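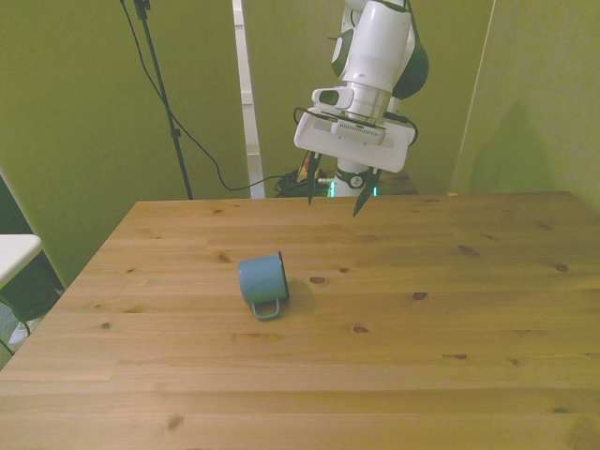
Valstead Sports Board > Football > General
Thread: They moved the Mellor game to the opener

oldoption_left wrote:

So the conference put out next season's schedule this morning and the Mellor game, which has been the last game of the year for as long as I've been alive and complaining, is now the first game of the year. Kickoff at noon. In the kind of heat where the band faints.

I have read the release twice looking for a reason and the best I can find is that it will "launch the season with energy." I don't want energy. I want to be cold and mad about a spot on third down, with nothing left on the schedule to make me feel better about it. You lose to Mellor in the finale, you get nine months to stew. You lose to Mellor in week one and the following week you're supposed to care about Cluvow.

Does anyone over there like this? I'd like to hear from you. I won't be nice about it.

Re: They moved the Mellor game to the opener
gravelpit wrote:

I like it. Hi.

Last year's finale drew 2135 people to a place that holds 3000, and that was the announced number, so knock off everybody who left at halftime to go sit in the car with the heater running. It rained sideways. We lost 18-14 and the big play was a snap over the punter's head. I have told myself this was character building and I have stopped believing it.

Put that game in good weather, with the students just back and nobody's record ruined yet, and you fill the building. Sorry about the band.

Re: They moved the Mellor game to the opener
oldoption_left wrote:

You fill it once. Then the rest of the home schedule is a long apology.

And the snap over the punter's head is exactly what I mean. People are going to be talking about that snap when we're both dead. Nobody remembers a bad snap in an opener, they just say "early season stuff" and go get a hot dog.

Re: They moved the Mellor game to the opener
threeyardsandamap wrote:

Jumping in as a Mellor person, please keep your hands where I can see them.

We don't like it either. Half our roster is freshmen who will have had a couple of weeks of practice and will not be able to find your stadium, let alone the edge rusher. Our AD, Jiahui Jin, went on the local radio show and was asked three different ways whether Mellor had requested the change. She said no all three times, and by the third one she sounded like someone returning a toaster without the receipt.

She did say the coaches were polled. She did not say what they answered. 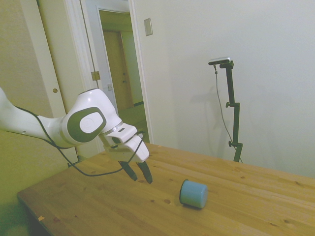
Re: They moved the Mellor game to the opener
gravelpit wrote:

Coaches will always vote to play whoever they're scared of at whatever time they aren't scared yet. I wouldn't read much into it.

Question for the Mellor guest: if we win in the opener, do you hand over the Bucket right then? Or does it sit in your trophy case until the old date out of spite?

Re: They moved the Mellor game to the opener
threeyardsandamap wrote:

There's no case. It lives on top of the copier in the football office. You're welcome to it if you can win it, and the copier comes too, if I get a vote.

Re: They moved the Mellor game to the opener
wollelham_lurker wrote:

Neutral here (Wollelham, class of never mind). You're all missing who got the last week instead. It's us and Cluvow. We have no history with Cluvow. We have played them a bunch of times and I could not tell you one thing that happened. Their colors are either maroon or brown depending on the wash.

So the conference took a finale people fight over and swapped in one that I, a season ticket holder, may skip to clean the gutters. If the point was energy, they've launched it into the wrong lake.

Re: They moved the Mellor game to the opener
oldoption_left wrote:

Thank you. The gutters post should be read into the minutes.

Re: They moved the Mellor game to the opener
pullingguard66 wrote:

Everybody take a breath. I went to the fan meeting in April where Bergþóra Kárason from the conference office walked through how they build the schedule, and it's less sinister than you think. The playoff field gets picked right after the last week. If a rivalry game is in that slot, there's a decent chance one team is playing for a bid and the other is playing for a bucket on a copier, and the bucket team keeps winning. That costs the league a playoff spot. She was pretty plain about it.

I don't love the move. I do think it's a real reason, and they should have put that in the release in place of the energy thing.

Re: They moved the Mellor game to the opener
oldoption_left wrote:

You're telling me they moved it because the upsets were too good.

Re: They moved the Mellor game to the opener
pullingguard66 wrote:

I'm telling you they'd like to send two teams to the playoffs. You complained on this very board when we got left out. I could find the thread. It's long, and there's a lot of capital letters in it.

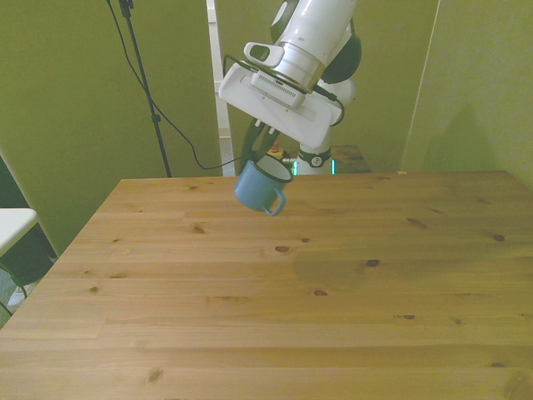 Re: They moved the Mellor game to the opener
gravelpit wrote:

Please find the thread.

Re: They moved the Mellor game to the opener
oldoption_left wrote:

Do not find the thread. I was younger, it was last November.

Fine, I'll grant that a playoff bid is worth something. I still say you could put the game second to last. You keep the cold, you keep the stewing, and there's one more week for the committee to forget what we did. Did anybody ask her that?

Re: They moved the Mellor game to the opener
pullingguard66 wrote:

Somebody did. Mellor has a standing date that week with a team outside the league and the contract has years left on it. Buyout money, etc.

Re: They moved the Mellor game to the opener
threeyardsandamap wrote:

Can confirm. We lose that one by four touchdowns annually and they pay for the new blocking sleds. I'm not proud. They're nice sleds.

Re: They moved the Mellor game to the opener
wollelham_lurker wrote:

Does anyone want two tickets to the Cluvow game? Aisle seats, last week of the season. I'll throw in the parking pass.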